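Josteo opens its tidy-up trial to renters in Vallthorpe

If you've been on the waiting list for Josteo's pick-up-and-put-away service, you can stop refreshing the page. Sign-ups opened to anyone renting in Vallthorpe this month, and I've spent most of the morning reading the terms so you don't have to (there are 17 pages of them, and the good bits are near the back).

The offer is a gripper kit on loan, a set-up visit and two months of support, for a deposit of 800 pounds that you get back when the kit goes home. Mugs, cups and other small things left on the floor are what it's meant for, and that suits my household down to the ground!

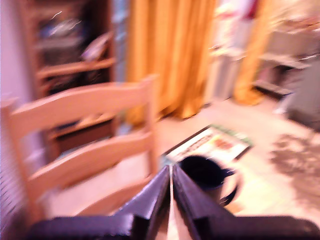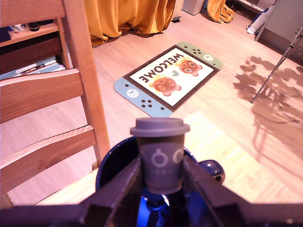 The gripper itself comes from Renimier, who also supply the replacement finger pads. Those are extra, at 20 pounds a pair, and the terms say you'll want a fresh pair before the trial ends. I'd have liked to see one thrown in, but there we are.

What I do like is the set-up visit. Someone comes round, goes through each room with you and marks the places where you want things put – shelf, worktop, beside the sink, wherever – and you can change your mind later by ringing the helpline. Sartori, the other name people keep mentioning to me, leaves you to do all that yourself with a booklet, and I know how far I'd get with a booklet.

A few things to check before you hand over any money. Stairs aren't covered, so if you live on two floors you'll have to pick one. Full cups are out too (the terms are very firm on this, and I suspect there's a carpet behind it somewhere). And you'll need your landlord's say-so in writing before they'll book the visit, so get that email off early.

Sign-ups close at the end of May, and visits start in June.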